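Can a Sidewalk Robot Do Your Errands Yet? Try It in a Simulator First

I get asked this one a lot, usually by people who want something else to haul the groceries home. 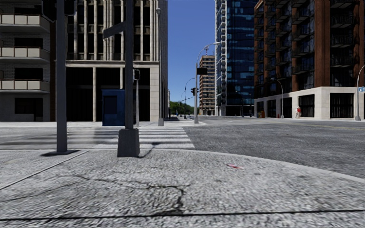 My short answer is "sort of, on a good block." The longer answer is that you can find out for yourself on a Friday evening without buying any hardware, and I think it's a really fun way to learn (I've lost whole weekends to it). I use Omden for the street and Tekance for the robot, but any city simulator with decent physics will do.

Step 1. Pick one chore. Mine was a trip to the corner store and back, one crossing each way. Don't start with "errands," you'll never finish!

Step 2. Choose a street corner with some trouble in it. Cracked concrete, a curb, a crosswalk, a bit of litter. A perfectly smooth sidewalk tells you nothing about a small wheel.

Step 3. Set the load. I put 30 pounds in the cargo bin and keep it there for every run, so I'm comparing like with like.

Step 4. Do 100 runs with the sun in one place. Write down every stop, even the silly ones. My robot kept braking for pole shadows, which drove me nuts until I turned down the camera's weight in the obstacle settings and let the depth sensor have more say.

Step 5. Now move the sun, add people, and run it again. My first batch finished 70 trips. The second was a lot worse, mostly at the curb, where the robot would creep up, think about it, and back away.

Step 6. Watch the failures at normal speed. My friend Deepak Tomar skips this and just reads the log, and then he wonders why his robot spins in circles next to a signal pole.

If you get stuck at the curb like I did, lower the approach speed before you touch anything else, and save a copy of your settings first. I forgot once and had to redo the whole second batch.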